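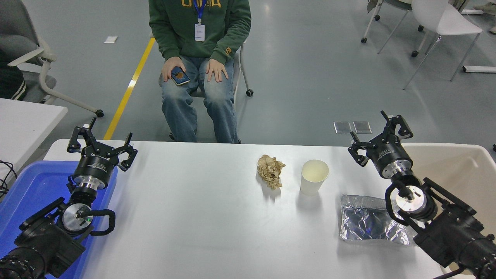

Erngate is a football statistics site, and we are looking for people to join our match-logging team for the new season! We cover the small leagues that the big data firms mostly leave alone, so if you have ever wanted to know who holds the all-time scoring record in a division three tiers down, you are our sort of person. Logging means watching a full match on your own screen and noting every goal, assist, card and substitution as it goes in. You don't need a smart set-up for it, just a plain white table with room for a laptop, a paper cup of something and a foil bag of something else will see you through to the final whistle.

Home | Leagues | Records | Players | Join us | Contact

Print this page | E-mail this page

Match loggers wanted
Posted 12 September 2021

We have 36 clubs to follow this season, spread over two divisions, and we'd love every one of them to have somebody who really knows the side. You might have stood on the same terrace since you were six, or you might have picked up a second team on holiday and never shaken it off. Both are very welcome, and so are people who simply like a tidy table of figures (we have plenty of those already and they are lovely company).

What you would be doing

Each logger takes on two matches a month. You enter the events in Zovadeck, our own logging tool, which runs in any ordinary browser. After the match you go back over any goals that were hard to call. Own goals and deflections cause the most arguments, and we have a long and much-loved thread about them going back years.

There is also an old records project, which is my favourite part of the whole site. We are working through match reports from the Clastia Cup, trying to settle the full list of scorers. Two players are level at the top at the moment and we have three reports still to find. If you can read Greek, please say so when you write, as a good many of the cuttings in the Tsakiris collection haven't been touched yet.

What we ask

You should be 18 or over, have a steady internet connection and be able to stay with us until the end of February. No experience needed. New loggers do a practice match first, alongside somebody who has done it before, and you can ask as many questions as you like.

We pay a set fee per match, sent at the end of each month. Archive work is paid by the hour.

How to apply

Use the form on the Contact page and put "Match logger" in the subject line. Tell us which club you would like to follow, which evenings you are usually free, and the best goal you have ever seen in person. I read every one of these myself and I can't wait to see yours.

Dionysis Kontogiannis
Editor, Erngate

Related items
- Who gets the goal? Our rules on deflections
- Clastia Cup: top scorers so far
- Getting started with Zovadeck
- Hat-tricks by substitutes: the full list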